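Filed under: Research > Work & Automation

4.2 Cable sorting at Mullancombe

Returned cords used to be untangled by hand, 13 staff on rotation. Sore thumbs, mostly. The Ren cell now takes the first pass: adapters, USB leads, whatever's knotted in with them.
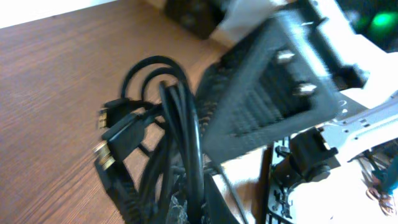 Workplace Change Group, Plivley College

Before the cell, 200 bundles a shift. After, 286. Staff time moved to testing and labelling, wich most prefered. Not all. Echeverría's interviews: "I miss the fiddly bit." Single leads spread on the bench are still the easier case for the arms.

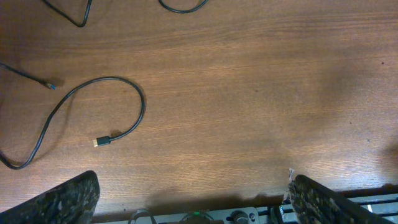
4.3 Who steps in

Knots go to both arms, one jaw each side (Figure 3). Stalls get logged, 1405 by end of July, and a sorter clears each one by hand.

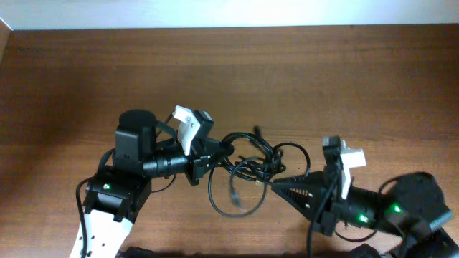

Clearing wasn't in anyone's job description or pay grade. Still isn't. Pangaribuan raised it with the centre manager; no change at time of writing.

Related
- Tasier depot: shift swaps after automation
- Hand strain in returns work
- Pay grades and machine minding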